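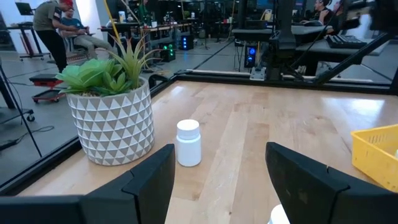 Ukoscombe School of Occupational Therapy
Medicines in the Home, Unit 3: Small containers and where they are kept
Handout to accompany the afternoon session
Prepared by Birger Eide

3.1 Scope

Unit 2 dealt with prescription labels and the reading of dosage instructions. The present unit deals with the container itself: its size, its closure and its usual place in a room. Liquids and inhalers are left to Unit 4.

3.2 The container

The standard item for the session is a small plastic bottle, white, cylindrical, with a screw cap. Three properties matter for handling.

Diameter. A narrow body can be held between thumb and two fingers. A wide body needs the whole hand, and grip strength falls quickly when the hand is opened past its comfortable span.

Height against base. A tall bottle on a small base tips when touched off-centre. Students should approach the bottle at mid-height and close evenly on both sides.

Closure. A plain screw cap turns freely. A push-and-turn cap needs downward force and rotation together, and is the commonest source of difficulty in clients with arthritis of the thumb. Record which type is fitted before timing anything.

3.3 The label

An unlabelled bottle may be used for handling practice only. In a home visit it is treated as unidentified whatever the client says it holds — note it on the sheet and refer it to the pharmacist. Do not open it and do not decant from it.

3.4 Surroundings

Medicines are seldom kept on a bare surface. The Cherkaoui checklist (course reader, p. 68) asks for the nearest neighbours of the container to be written down, left and right. Typical neighbours are plant pots, baskets, letters and spectacles cases. They affect the task as follows.

A plant with long or spreading leaves restricts the approach from above and from its own side. Artificial plants are no different in this respect. A patterned planter draws the eye away from a plain bottle standing near it.

A white bottle beside a white or grey planter has low contrast with it. On pale wood the contrast is low again. Clients with reduced vision may find the bottle by touch, and knock it over in doing so.

An open-grid basket is a reasonable store for boxed items. Small bottles fall on their sides in it, and strong yellow is easier to find than grey or cream.

Overhead lighting on a varnished top produces glare. Sit where the client sits before judging this.

3.5 Practical task

Work in pairs. One student places the bottle, one retrieves it.

(a) Bottle alone, centre of table.
(b) Bottle to the right of the plant.
(c) Bottle behind the plant, seen from the chair.
(d) Bottle inside the basket.

Use the preferred hand, then the other. Enter times and any contact with neighbouring objects on the Briltau form. A knocked leaf counts as contact. Do not average the two hands.

3.6 Reading

Course reader, pp. 68 to 97. The section on cap torque may be skipped until June. Written answers to 3.5, maximum 400 words, are handed in with the form.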